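第四章 收衣服这点事

4.1 从一只筐说起

我第一次认真琢磨“自动化”三个字,是蹲在别人卧室的地毯上琢磨的。那时候我在Neltari跟班,这家公司做上门家务和公寓保洁,全公司38个人,办公室小得开会要站着。前三章我们讲了生产线、仓库和收银台,都是规规矩矩的工作场所,机器来之前地面就是平的,灯就是亮的。这一章我想带大家去一个麻烦得多的地方:一个有人住的房间,外加每天进去干活的那些人。

先说活儿。Neltari最大的客户是Wulico公寓,508间房,长租短租混在一起。保洁员进门之后要干的事情里,有一项叫“收衣”:把床上、椅背上、地上的衣服拢起来,放进洗衣筐,送到楼下。你可能会想,这也算一道工序?我当初也这么想!结果跟了几天班,我的腰先有了意见。弯下去,抓一件,直起来,转身,放,再弯下去。带我的师傅干了十几年,她收衣服时一只手永远在摸口袋,钥匙、纸巾、硬币,摸出来就搁在床头,眼睛根本不往那边看。

后来公司决定试一试机械臂。我得承认我很兴奋,提前好几天就在本子上画流程图,画得特别整齐,箭头一根是一根。等真到了房间里,那张图基本就报废了。床多高,筐摆哪儿,电缆从哪边走才不绊脚,图上一样都没写。

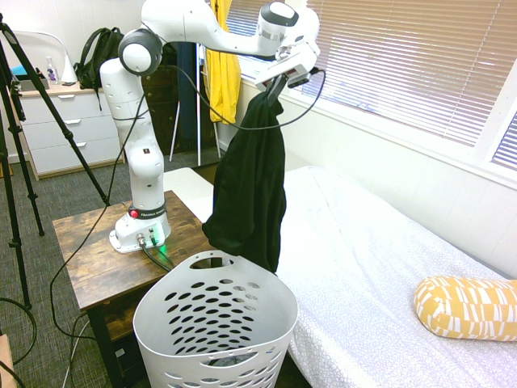 流程图里我把“收衣”画成一个方框,师傅看了一眼,问我口袋在哪儿。我说什么口袋?她说,摸口袋那一步啊。我这才发现,我跟了她那么多天,居然把这一步当成了她的习惯动作,没当成工作。同学们以后去做岗位调查,十有八九也会碰上这种事:最要紧的那一下,做的人懒得提,看的人看不见。

所以本章要用的第一个概念就是“任务拆分”。说白了,就是把一份工作拆成一个个小动作,然后一个一个地问:这一步谁来做?做错了谁会发现?拆的时候请拆得啰嗦一点。以收衣为例,我和师傅后来重新列了一遍,列了19步,其中好几步我们俩还吵过架(比如“判断这件是脏的还是主人明天要穿的”,她坚持这算一步,我坚持算三步,最后听她的)。

拆完你会发现,夹起一件衣服、挪到筐的上方、松开,这几步机器可以学。判断脏不脏、摸口袋、看见一件羊毛衫就单独拎出来,这些暂时还在人手里。请注意我说的是“暂时”,教材嘛,印出来就旧了,我不想给谁打包票。

4.2 班表变了,人也跟着变

试点正式开始是2021年2月1日。我对这个日子印象很深,那天的排班是一套叫Nurkard的软件排的,以前都是组长拿铅笔在纸上排。大家议论得最凶的恰恰是这张班表,机械臂反倒没几个人提。

以前组长排班,心里有一本账:谁家孩子要接,谁跟谁搭着干快,谁最近膝盖不好就少派楼梯。软件刚上来的时候这些一概不知道,它只认房间数和工时。有位大姐拿着打印出来的班表来找我,问能不能跟“那个东西”说一声,她下午三点必须走。我说我去问问。问了一圈,最后还是组长用铅笔在打印纸上改的——你看,铅笔又回来了。

再说说房间里的变化。机械臂收衣服的时候,保洁员要不要在旁边?公司一开始的设想是不用,人可以去擦浴室。实际做下来,大家总要回头瞄两眼。衣服这种东西太软了,从哪儿夹、垂下来多长、落进筐里会不会搭在筐沿上,每一件都不一样。一双鞋放歪了还是一双鞋,一件衣服换个拎法就像换了一件东西。于是擦浴室的人擦两下出来一趟,浴室没擦快,人倒是多走了不少路。

组里为这事谈了好几次。有人提议干脆专门留一个人守着,管两三个房间;有人马上反对,说站着看比弯腰还累,弯腰起码时间过得快。我当时记下了这句话,后来在别的行业里又听到过很多遍,几乎一字不差。做监控的岗位常被写成“轻体力”,可是盯着一台慢吞吞的机器,随时准备伸手,又不知道什么时候该伸手,这种累很难写进工时表。

到了九月,楼下洗衣房统计了一次件数,一个星期收下来1,196件,人收的和机器收的混在一起算。我拿到这个数很高兴,立刻想拿它做对比,师傅给我泼了冷水:件数里有枕套,也有大衣,你拿什么比?她说得对,这个数我到今天也没想好怎么用,放在这里,正好留给大家做课堂讨论。

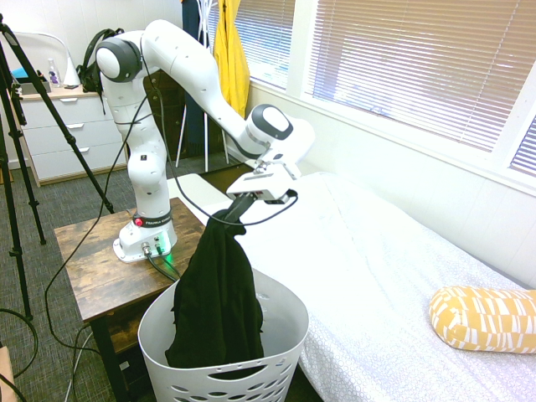 Joris Verhoeven读过这一节的初稿,他在页边写道,我把“守着机器”讲得太苦了一点。他自己在Vanhove带过一个类似的小组,组里有几个人反而喜欢这份差事,说终于可以坐下来,还能琢磨衣服为什么老往一边歪,琢磨明白了就去跟工程师讲,讲着讲着就成了半个调试员。他问我:“为什么你们那边没有人把这些话往上递?是他们不想讲,还是没有人来听?”

这个问题我想了很久。Neltari那边其实是有人讲的,只不过讲在了茶水间里。有位年轻同事早就看出筐再往床边挪一点会省事,她顺手就挪了,第二天别人又给挪回去,两个人谁也没跟谁说,来来回回好几天。工程师看数据,觉得机器时好时坏,查了半天程序。后来大家总算坐到一起,才把筐的位置定了下来,在地毯上贴了胶带。贴胶带的就是那位年轻同事,可她的岗位说明上还是写着“客房清洁”,工资条上也没有多出一行。

Verhoeven说的那种“半个调试员”,要有人给他时间,也要有人认这份活儿。4.3节我们会专门讲岗位说明怎么改,到时候会用到上面那张19步的清单,请先自己试着补全,别翻书后的附录(我知道你们会翻)。

4.3 之前,先做一点准备

请找一份你熟悉的工作,食堂打饭、宿舍值班、给奶奶的小店理货都行,在旁边安安静静看上半个钟头,把看到的动作全记下来。然后拿着你的记录去找做这份工作的人,请对方指出你漏掉了什么。漏掉的那些用另一种颜色的笔补上,不要誊抄,就留在那张涂得乱糟糟的纸上,下次上课带来。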